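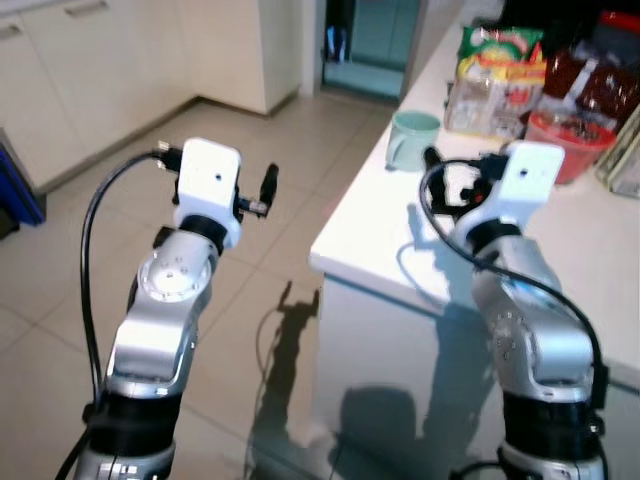

The student automation stream at Trornell College has moved its two-arm handling project into the final assessment stage, with teams now working on ordinary household objects in place of the foam test blocks used in first term. The project is run through the college's Applied Control course and supported by Sunico, which supplies bench equipment and marking software. Teams programme a pair of arms that share one work area, and each arm is judged on its own approach path as well as on how well it stays clear of the other. Typical bench items are a pale green mug, a red bowl and snacks in clear plastic packaging, the last of these being hard to grip consistently due to the flexible film.

The assessment will close with the Trisell Challenge, an internal competition to be held at the college's Deng Building in April. Entry is open to 19 teams across the certificate and diploma years. Each team receives the same arm controller, the same object list and a fixed allowance of 300 minutes of bench time, to be booked in advance.

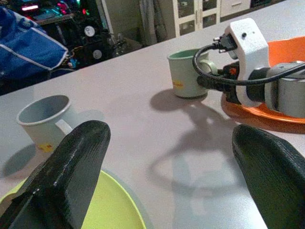 Reading time: 2 min

Tasks in this year's challenge centre on tableware. Mugs and plastic plates are placed on a plain table, and the handles may face any direction the judges choose. Bench lighting is not controlled. Arms and mugs throw dark shadows across the tabletop, and teams are expected to tune their object detection so that a shadow is not read as an edge.

Cable routing is also assessed. A cable looped above the wrist can pass between a camera and the object behind it, and the rules permit teams to re-route or clip cables provided joint travel is not restricted.

Scoring is out of 1000 points. Completed transfers carry the largest share, followed by path planning, recovery from a missed grasp and written documentation. A dropped object ends the attempt but does not cancel points already earned. Contact between the two arms incurs a penalty, and a second contact in the same run stops the clock.

Students may print their own gripper fingers in the college workshop. Finger designs must be submitted as drawings with the material and print settings noted – late changes will be accepted only where a part has failed. All code is to be lodged in the course repository before the first scored run.

Results and team reports will be published on the Trornell College website after moderation. Schools wishing to observe the practice sessions should contact the Applied Control office in Room 1826.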